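Search this manual
Enter a keyword

Section 6. Pouring set-up for the Zollari two-arm table kit

Complete the arm and gripper checks in Section 5 before you start. Allow 20 minutes for a first set-up.

1. Switch the controller to Hold and wait until both arms have stopped.

2. Check that the cable at each gripper housing is fully seated. Leave enough slack for the wrist to turn.

3. Place the receiving cup upright on the front panel of the table, away from the seam. The panels may not be level with each other after shipping - see Section 3 for leveling.

4. Fill the pouring cup to no more than one third. Use a colored drink or tinted water for the first runs, so the liquid level is easy to read.

CAUTION: Do not use hot liquids, alcohol or cleaning fluids. Keep power supplies and open connectors out of reach of spills.

5. Open the right gripper, hold the cup between the fingers and select Close - Soft. Plastic cups bend easily. If the wall buckles, lower the grip force by one step and try again.

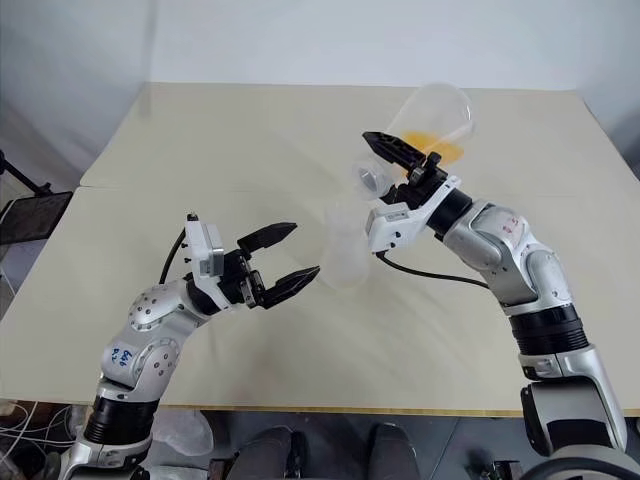
Altbridge, March

The right arm does the pouring in the standard program, and the left gripper stays open beside the receiving cup. Swap the roles under Program > Arms if your table is laid out the other way.

6. Select Pour - Slow. The cup tilts until the liquid runs toward the rim, then holds for 9 seconds.

7. Watch the first pour from start to finish with one hand near the stop button.

8. If liquid lands short of the receiving cup, press Stop, return to Hold and move the receiving cup 28 mm toward the pouring arm. Run the program again with a small amount.

Note: Clear and frosted cups can both be used. Teach the rim height again whenever you change the cup size.

9. When you finish, return both arms to Home, wipe the table and dry the gripper fingers, including the ridges.

Section revised by Tarık Işık.

Contact Zollari Support | Copyright Zollari | Back to top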